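Plorkwood Residents' Group
Minutes, January meeting, 7 pm

Present: Cecilia Darko (chair), Aldo Melis, Ngân Cao, Ruxandra Bălan
Apologies: Pranab Siddiqui

1. Minutes of the last meeting were agreed.

2. Bins. Aldo has written to the council again about missed collections on Roman Road. No reply yet.

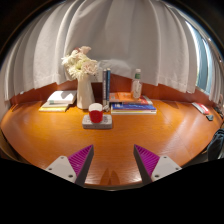

Polished wooden table, window side.

3. Newsletter. Ngân has a quote for 500 copies. Agreed to print, with up to 100 kept back for new households.

4. Hedge by number 19. Ruxandra to speak to the owner before nesting starts.

5. AOB. Parking outside the school was raised again. Carried over.

Meeting closed 8.20 pm.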